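Seltholm Custody Station: monthly safety inspection, with comments
Inspection date: 20 April 2018. Inspector: Satish Yadav. Present for the station: Raelene Harawira, duty sergeant.
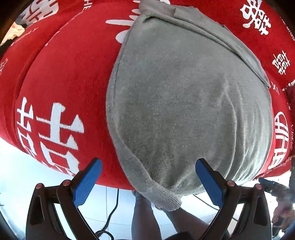
Gray knit garment with ribbed cuff, on red cloth with white lettering.

The checklist follows the form used at all our stations. After each point I wrote OK, Action or Not checked, and my comment where I have one. Officer injuries were discussed at the last meeting, so I gave more time to the booking area than in other months.

1. Entrance and vehicle bay

1.1 Outer gate closes fully and locks. OK
1.2 Lighting in the bay. Action
The lamp nearest to the inner door is blinking. Officers bring people out of the van exactly at this place. Please replace the lamp, not only the starter.
1.3 Floor free of oil and loose objects. OK
1.4 Step at the inner door marked in yellow. Action
The paint is worn away in the middle. Two officers told me they have stumbled there while holding a detained person by the arm.

2. Booking desk

2.1 Panic strip tested. OK
Tested from both ends of the desk. The signal came to the control room each time.
2.2 Desk free of objects that can be thrown. Action
I found a stapler, a metal pen holder and a full mug. The same comment was written last time by Gianni Pellegrini. I ask that the mug is also taken seriously.
2.3 Screen between desk and waiting bench. OK
There is a scratch, no crack.
2.4 Gloves in all sizes. Action
Only large. Order number for the small size is 3,202.

3. Cells

3.1 Call buttons. OK
All 7 were pressed, all answered.
3.2 Mattresses without tears. OK
3.3 Door hatches. Action
The hatch of the last cell drops by itself when it is opened halfway. It can hit the fingers. The locksmith from Kettani should look at it before the cell is used again. Sergeant Harawira has put a note on the door.
3.4 Anti-tear blankets. Not checked
They were at the laundry.

4. Personal equipment

4.1 Body armor inside its service date. OK
One vest, number 608, expires in May. The replacement is ordered.
4.2 Radios, emergency button. OK
4.3 Spit guards and eye wash. Action
Eye wash bottle was opened and put back. An opened bottle must be thrown away.

5. Records

5.1 Assault and injury book filled in. Action
The last entry is 3,121. It has no time and no name of the doctor. Firouzeh Heydari from the staff office needs both for the sick pay claim. Please write also the small injuries, like a scratch or a bitten glove. Many officers told me they do not bother with them.
5.2 First aid certificates. OK

Reply of the station, point 2.2: Pen holder and stapler are moved to the back shelf. We will talk about the mug. R. Harawira

Copy to: Sushil Kushwaha, district office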